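Hullgate Sorting Room Automation: Progress Report to the Bamulham Fund
Prepared by Mavis Benavides, 1 May 2023

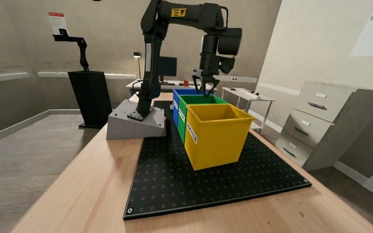
Where we are

Phase one, the simulation, is finished, and we are a little under two weeks behind the plan you approved. The arm works over three bins, yellow, green and blue, on a perforated board, in a room built in software to resemble ours. The simulated room has a tidier desk than any in Hullgate. Matvii Tkachuk tells me this was not meant as criticism.

The task remains the one in our proposal: take office waste from the tray, decide what it is, and drop it in the right bin. In the last round we ran 200 drops. The arm missed 11, most of them with flattened cartons, which it likes to hold by one corner until they swing over the neighboring bin. Kaiwen Song has rewritten the release step so that the arm waits for the swinging to stop. It is slower now and looks thoughtful.

What it means for the sorting crew

You asked for more on this than we gave you in February, when we gave you one sentence. Fair enough.

The job the crew wants rid of is the first pass, standing at the tray and picking through other people's lunches. The job they want to keep is the second pass, where they check the bins and argue with departments about what went into them. Imelda Policarpio has run the second pass for years and regards the arguing as a skilled trade. Under the current plan the arm takes the first pass on the day shift only. No positions are cut, and the hours saved go to the second pass and to the loading dock, which has been short-handed since winter.

Not everyone is charmed. Gyula Kovács pointed out at our last crew meeting that a machine that stops for every unknown object will need a person standing next to it, and that this person will probably be him. We timed it. In simulation the arm asks for help 28 times in a full shift. That is too many, and Gyula has been asked to help write the list of objects it should stop asking about. He has already sent two pages.

Money

Spending is within budget except for training. We had set aside 50 paid hours for the crew to learn the controls and used all of them before anyone touched the stop button drill. We would like to move the unspent travel line to training. The travel was to see the Essien site, and they have offered to do it by video, with slides.

Next steps

Essien delivers the real arm to the sorting room next month, assuming the floor survey is signed off. The crew will run it beside the old tray for four weeks, with the first pass still done by hand as a check. Imelda has the final say on whether it goes onto the day shift. Kaiwen will send you the carton results separately, with the videos, some of which are quite long.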